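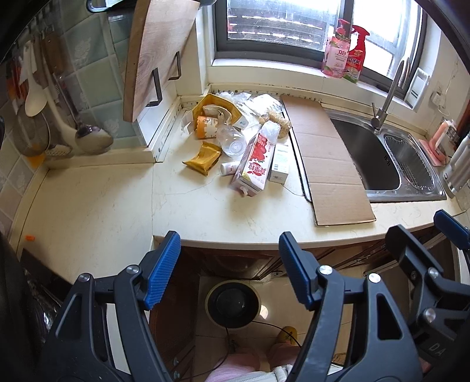
The housing office at Cimedska manages 40 apartment buildings, most of them built before the current rules on indoor air were written. In February the office began sending every new tenant a short guide to ventilation and moisture. The head of the maintenance department, who has held the post for five years, spoke with the residents' bulletin in May 2018 about the reasons for the guide and the response to it.

Complaints about damp rooms reach the office mostly in the colder months, the department head said, and the greater part of them concern kitchens and bathrooms.

“People call us about a leak,” the department head said. “We send someone out, the pipes are sound, and the water on the wall has come from cooking and from drying clothes indoors. It is still our business, and we do not want tenants to feel they were wrong to call.”

The guide recommends opening windows fully for a few minutes, several times a day, in place of leaving one window ajar from morning to night. It also asks tenants to keep lids on pots and to leave air vents uncovered.

In the Visel buildings, where the windows were replaced before the vents were improved, the advice has been harder to follow. “New windows close tightly, and that is what everyone wanted,” the department head said. “The old ones let in air whether you liked it or not. We should have planned both jobs together.”

Work on the vents at Visel is being carried out by the contractor Hordiienko, one stairwell at a time. Tenants receive written notice three days before workers need to enter an apartment. Similar work at Konder will follow once the budget has been approved.

The office printed 2,000 copies of the guide, and a second printing is under discussion. Asked whether the text would change, the department head said that the section on mold needed more detail.

“We told people to wipe it off and contact us if it came back,” the department head said. “Several tenants asked how long they should wait before contacting us. They should call the first time it returns — there is no reason to wait for a third.”

Requests for an inspection may be made in writing or at the front desk of the housing office.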